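Clekard workshop notebook
March, started 8.40am

Wuller clock back on the bench. Strike train running but it still drops a blow on the hour, usually the last one. Thought I'd cured that last week. Pulled the hammer tail again and there's a flat worn into it where the pins lift. Stoned it back, very light, polished, refitted. Better but don't trust it yet.

Case is the bigger job. Old shellac has gone to crocodile skin down the whole of one side, fine on the other, so presumably stood near a fire or a window for years. Tried meths on a rag inside the door where it won't show. Softens in 60 seconds, so it will reflow if we're carefull. No stripping unless that fails.

Pencil inside the backboard: 1899 and a name that might be Ó Néill, could be a repairer, could be the owner. DON'T wipe this. Masking tape over it before anyone goes near with solvent.

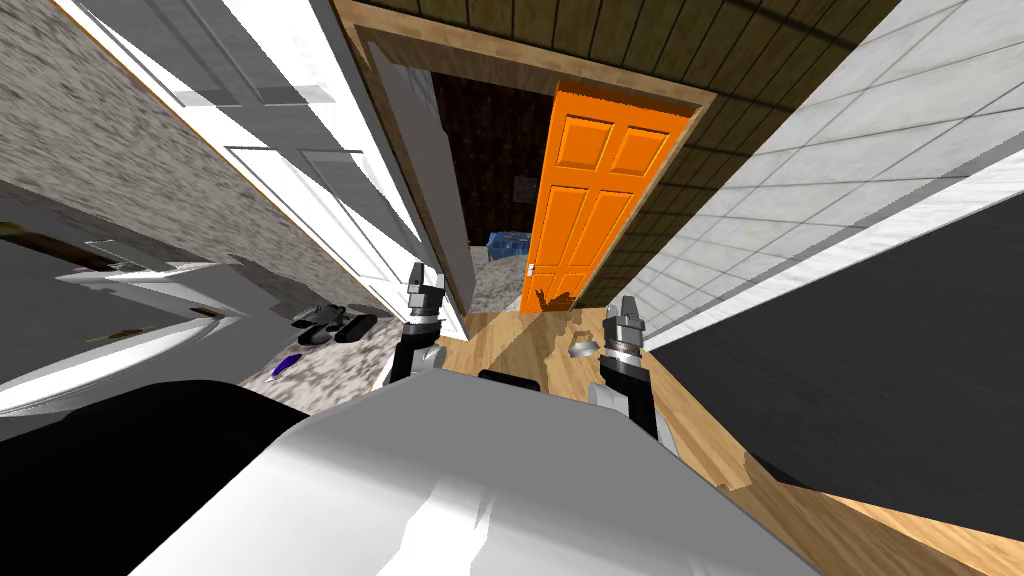

CASE & FINISH

Second go at the bad side, after lunch. Pad nearly dry, long straight strokes, no stopping. Top third came up well. Middle third dragged, pad too wet probly, left a ridge. Leave overnight, cut back with 400 and oil, go again. Temperature in here is not helping, finish blooms if the heater's off.

Glue blocks: 5 loose along the plinth, all hide glue, all gone to powder. Cleaned off with warm water and a toothbrush. Reglue hot, rub joints, no clamps. One block is a later softwood replacement, keeping it, it fits.

Veneer patch on the door still to do. The Usora offcut is close in colour but the grain is too lively. Look in the bottom drawer before ordering anything.

MOVEMENT

Suspension spring kinked, replace. Pendulum bob fine. Going side lost 80 seconds over the night, which I'd expect with that spring, so no point touching the rating nut till the new one is in.

To do
- spring (order two)
- amber flakes, nearly out
- tape over pencil!!
- listen to the strike at 12, count it properly

Print this entry | E-mail this entry
2 comments | 0 shares
Clekard Workshop | Contact | © Clekard | Back to top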